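From: Ghada Kanaan
To: home-machines list
Date: May 29, 2026
Subject: Re: So can any of them clear a desk yet?

Hi all,

Sorry for the slow answer, I've had a deadline and then a cold. I'm quoting the part I want to argue with, and the rest of the thread is in the archive if you joined recently.

> I've been reading this list for a couple of years and every few months
> somebody posts a clip of an arm folding a shirt or loading a dishwasher,
> and we all get excited for a day. Then I look around my own house and
> the only machine doing any chores is the vacuum, and I have to pick up
> the socks before it can start.
>
> My question is a simple one. Take the most boring job there is, which
> is tidying a table. Pick up the thing, put the thing where it lives,
> wipe. No stairs, no pets, no hot pans. Is there a machine a normal
> person could buy this year that does it without me standing next to it?
> If the answer is no, what is the holdup? The Sornitz people have been
> saying "next year" for as long as I can remember.
>
> I'd pay up to $3,000 for one. I would not pay more than that, my
> nephew does it for pizza.

OK so, short answer, no, not one I'd leave alone in a room. I'd also be a bit careful with that $3,000, because what you can get for the money right now is an arm that bolts to a table, and then you've got a table with an arm on it that needs tidying around.

The long answer is more interesting though! I think you've picked a harder job than you meant to. People hear "tidy a table" and picture mugs and toys, chunky things with sides. Those are in decent shape. I spent a chunk of the spring playing with a Trando arm (the small one, secondhand, the previous owner had put stickers all over the base) and it will pick up a mug from pretty much anywhere it can reach. Blocks, same. A banana, fine, slightly bruised.

What kills it is flat stuff. Anything that lies down on the table and is wider than the fingers can open. A tablet, a tray, a magazine, a placemat. You or I don't even notice we're doing something clever there. We slide the thing toward us until a bit of it hangs over the side, then get a thumb on top and fingers underneath. Or we tip up one corner with a fingernail. A pair of blocky fingers hasn't got a fingernail, and if you press down hard enough to drag the thing you're now leaning on somebody's screen.

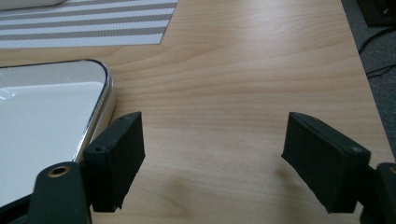 And then there's shine. I hadn't thought about this before I had an arm of my own, but a lot of the machine's trouble starts before it moves. Glare on a white surface and a bright metal rim can confuse a depth camera badly. Mine would report a hole in the desk where there was a perfectly good object, or it'd decide the edge was a finger's width from where it was, close its fingers on nothing, and carry the nothing very carefully over to the shelf. I laughed the first time. By the ninth I was putting masking tape on things, and at that point you may as well tidy the desk yourself.

The placemat is its own problem. Cloth ones bunch up, stiff ones skate off, and stripes can either help (nice strong lines for the software to find) or make it see several objects where there's one. I had both happen in the same afternoon with the same mat and I still couldn't tell you what changed. The light, maybe? It had clouded over.

To be fair to the other side, things have moved. When I first joined the list the standard way to teach one of these was to write out the motion step by step, and if you nudged the mug an inch you started over. Now you show it. You do the job yourself lots of times with a gripper in your hand and a camera on it, and the machine learns from that. My success rate with flat things went from basically never to maybe one try in 3 once I'd redone my demos more patiently, with the slide-to-the-edge move in them every time. I know one in 3 sounds awful. It felt like a miracle at my kitchen table at eleven at night.

Two things I'd pass on if anybody's trying this at home:

Show it the slow version. I'm quick with my hands and my early demos were a mess, the fingers came in at a different angle every time. Roughly 15 good careful ones did more for me than the big sloppy pile I had before. Somebody who does this for a living will tell me that's far too few, and they're probably right, but I was only asking for one object on one desk.

Move stuff around between tries. Don't line everything up square just because it looks nicer. I did, and the arm learned that tablets live on the left, full stop. Put one on the right and it reached out to the left anyway.

On the products: Parri is the one I'd watch. Their fingers taper to a thin lip at the tip, which is the nearest thing to a fingernail I've come across, and a person on their forum had it lifting a closed laptop. Once, on video, so salt to taste. Nomska has gone the other way with a suction cup, which is great on a tray and useless on a placemat. Sornitz I agree with you about. I've stopped reading their announcements.

As for the shop-floor folks who wrote in last week that this was all solved ages ago, well, sure, in a plant where the same part turns up in the same spot facing the same way. I'd tidy fast too. Nobody has ever left my desk the same way twice, least of all me.

So my advice is keep the nephew. If you want to spend something, spend a little on a used arm and treat it as a hobby, and don't count the hours. I'm going to try the thin-lip idea myself in June with some 3D-printed tips, if I can get the printer to behave, and I'll post the results even if they're embarrassing.

One question back at you: when you say "put the thing where it lives," does it have to go in a drawer? Because if you need drawers opened as well, that's a whole other email.

Ghada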